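Gornance breakfast program, progress note for May
Prepared by Peter Ševčík for the Serard fund

12 shares | 3 comments

Short one this time, sorry, grant renewal for Wadska is eating my afternoons.

Numbers first. 928 breakfasts served in May. 43 kids registered, up from 28 at the last report. Most of the new ones come from the Katene side, where the bus stop moved. We did not plan for that and the milk order was short twice. Fixed now, standing order changed.

Spending: on budget for food, over by 203 on transport. Van needed a tire and we paid for it out of the fuel line. Will move it back if you're ok with that, please confirm.

Bread. New supplier since the start of the month, rolls come in by 6:30 and are still good at 8. Less waste than with the sliced loaves. Parents asked for wholegrain, so were trying that on alternate weeks. 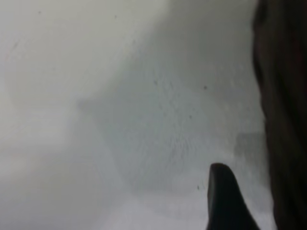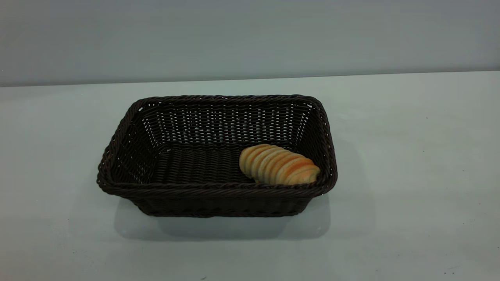
Fruit is harder. Apples fine, bananas come in green and then all turn at once. Talked to the wholesaler about smaller drops, waiting on a price.

Staffing: two mornings a week still covered by one person. Not safe with the bigger group. I'd like to use the leftover training money for a second paid morning helper through the summer. Need your yes before I can advertise.

Not done: the parent survey. Forms are printed, went out late, only a handfull back so far. Will send results with the next report, along with the attendance sheets by school.

Receipts to follow seperately. Kitchen inspection is booked, will forward the certificate once we have it.

Peter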